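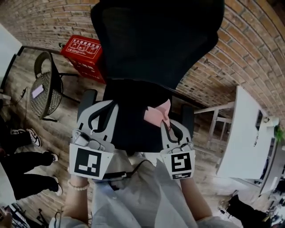 Roald Fjeld told us in our first month that if a method only works in the room where it was made, it's a room and you should charge rent on it. He had read our early write-up, all two pages of it, and he was right to be grumpy. Every demonstration in it came from one lab bench with one kind of lighting. We printed his email and it still hangs over the coffee machine.

About Larngate

Larngate is a small research group working on how robots learn everyday handling jobs from people. Wiping down a chair, folding a towel, putting the lids back on the right jars. We like the dull jobs best, because they're full of tiny decisions that people make without thinking, and those are the decisions we're after!

Our main project is called Harka. The idea is simple to say and took us ages to get working. A person picks up a pair of hand-held grippers and does the job with them, in an ordinary room, with ordinary furniture. The printed markers on the grippers let us work out where each hand is and how it's turned from one moment to the next, and the video gives us everything else. A policy trained on those recordings then runs on a robot arm with matching fingers. No robot has to be in the room while the data is being gathered, so we can go pretty much anywhere that will have us.

What we found

Our most recent result is the one we can't stop talking about (ask our families). We trained two versions of the same policy for wiping chairs with a cloth. The first got 400 demonstrations, all done by one very skilled person in our own workshop. The second got the same number, spread over 5 rooms and several different people, some of whom had never held the grippers before lunch. We then tried both on chairs neither had seen.

The mixed set won, and by more than any of us had bet. The workshop version was smoother to watch, lovely even, but it kept reaching for where an armrest ought to be. The mixed version was a bit clumsy and went where the armrest was. Siv Hedlund, who ran the trials, has a long note on our papers page about which chairs still beat us. Swivel seats are the worst. The moment you push on one it turns, and the policy has to choose between chasing the seat and holding it still with the other hand. People hold it still. Getting a robot to pick that up from examples alone is what we're working on now.

We've also learned a few things about collecting that didn't fit in the paper:

Let people do the job their own way. We used to hand out a script and the recordings all came out stiff.
Keep the fumbles. A dropped cloth followed by a good recovery is worth more to us than a perfect run.
Move the furniture between takes, even a little.
Stop when arms get tired. The data from a tired person drifts, and besides, it's no fun for them.

The Harka set now holds 706 sessions across all tasks, and it's still growing.

Who we are

Viola Rinaldi started the group and looks after the learning side. Josée Nguyen designs the grippers and has redrawn the finger shape more times than she'd like printed here. Fuad Ejigu handles tracking and calibration, and wrote the checker that throws out a session if the markers are hidden for too long. Siv runs the robot trials and keeps the failure log, which makes great reading.

Roald is now our outside reader. He gets every draft before it goes anywhere, and he's still grumpy.

Visiting and working with us

We take two student interns each August, and no robotics background is needed. Last year's pair came from furniture design and physical therapy, and both changed how we set up our tasks. If you have a room we could record in, we'd love to hear from you too. A café before opening, a classroom, a cluttered studio, all good. We bring our own gear and put everything back where we found it.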